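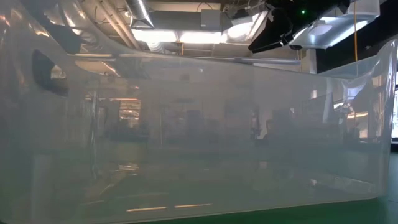

*One of the new see-through tubs, side on.*

So I've finally given in and bought tubs. Flora Aitken has been on at me since December about the state of my larder (she came round to borrow cumin and left with paprika, which tells you all you need to know) and last week I went and ordered a few clear plastic ones. They're cloudier than I'd hoped, if I'm fussy. You won't be reading a best-before date through the side, but you can tell whether there's something in there, and for me that's a big step up!

My plan was simple enough. Everything out of the cupboard, wipe the shelves, then put like with like. I managed the first bit before lunch and then got very distracted by how much stuff I own in jars. Do you all have this many? I had a bag of Okley lentils right at the back that I don't even remember buying, and a 2000 ml bottle of vinegar that takes up half a shelf on its own.
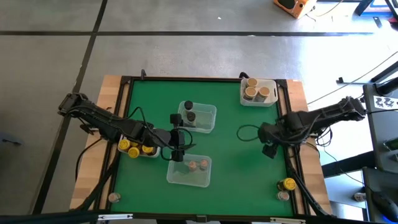
Jars with cork-coloured lids are my weakness, I'll admit it. I like them all kept together, even if it leaves a bit of space going spare in the tub, as I'm bound to come home with another one. Craig says I should fill every tub to the brim or there's no point having them. Craig keeps his teabags in the bag they came in, so I'm not taking advice there.

The measuring was the dull part. My bottom shelf is 37 cm deep and the top one only 30, so the bigger tubs have to live down below with the tall things, and the top gets whatever's short and light. I drew it all out on the back of an envelope – then lost the envelope. 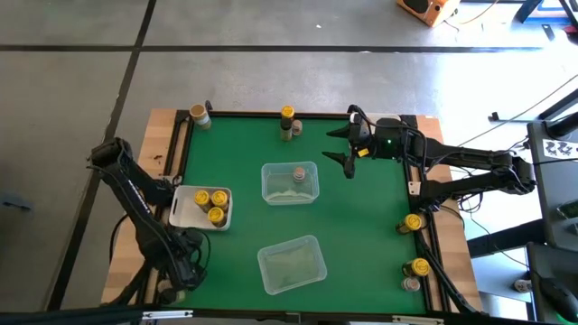

Cans with yellow lids go in a tub of their own, and I've gone back and forth on whether the little jars should sit in with them. For now I'm saying no. Small jars get lost behind tall cans and then I buy them again. I'd quite like one tub kept free for odds and ends too, though Flora reckons it'll be full of takeaway sauces by the end of the month.

Labels next. I've got a roll of sticky ones somewhere and I'll dig them out tomorrow.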